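Home | Diary | Kitchen | Archive | Older entries

15th November

Monday, and I have spent far too much of it thinking about tea bags. I finally got through the long article on the Wonero, the kitchen helper that's supposed to do your small chores while you sit in the other room, and I've been arguing with it in my head ever since. Tidy a tea box, it says, like that's the easy one! Set the table, wipe down, put the board back. I went and stood in front of the table for a good long while with my coffee, trying to look at it the way a machine would have to.

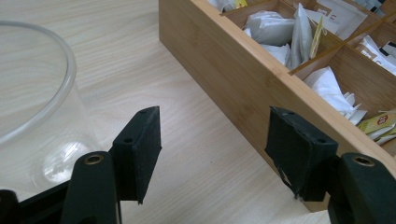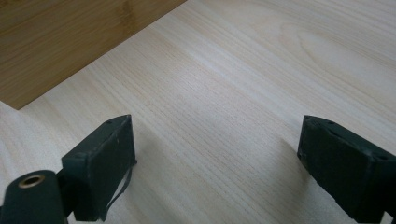 What a tea box asks of you

So the tea is what got me. A bamboo box with compartments sounds like a dream for a robot (square holes, put thing in hole, done). But then there are the bags themselves, all crumpled up on top of each other, with a little yellow tag on a string poking out and some tissuey ones flopping over the side. I can pull one of those out half asleep. I pinch, I feel it give, I let go if I've got two. How do you tell a machine what "I've got two" feels like? The article says the Wonero has practiced 1601 different grasps and I believe it, but I'd bet most of them were on things that keep their shape.

The glass is another one. It's clear, the table shows right through it, and I've knocked over enough of them myself with perfectly good eyes. I'd want to see a machine pick up a clear glass ten times in a row before I let it near the good ones, and I'd be holding a towel.

The board I'd hand over tomorrow. Flat, straight edges, darker than the table so you can't lose it. Although, now that I write that down, a flat thing lying on a flat thing is a pain to pick up, isn't it? I always slide mine to the edge and get my fingers under. Maybe they've taught it that. The Kider people apparently have a little video of theirs doing plates that way, and it took so long I made toast while it loaded the fourth one.

Shop-floor stuff is different, I'll give them that. Back in February I did the tour at Kostiuk, where they pack spice jars, and the arm there was doing 808 jars an hour and never once looked bored. Same jar, same spot, same lid, all day. Wonderful! But my kitchen has never had the same thing in the same spot two days running, and that's with me in charge of it.

Anyway, my verdict for tonight: wiping a table, nearly there. Moving a board, sure, if you're patient. Sorting out tea, give it a few more years. I'd still try one if somebody lent it to me, mostly so I could boss it around. At the price in the article I'll keep using my own two hands, and they need lotion, it's getting dry in here.

Mint tea now, then bed.

Comments (3)

plikness_fan: My sister has the Plikness one that folds towels. It's fine with towels. It gave up on a fitted sheet, and so do I.

oatsandrye: 100 percent agree about clear glass. Ours is only a robot vacuum and it still loses an argument with the patio door every week.

teapotlady: Never mind the robot, which mint tea is it?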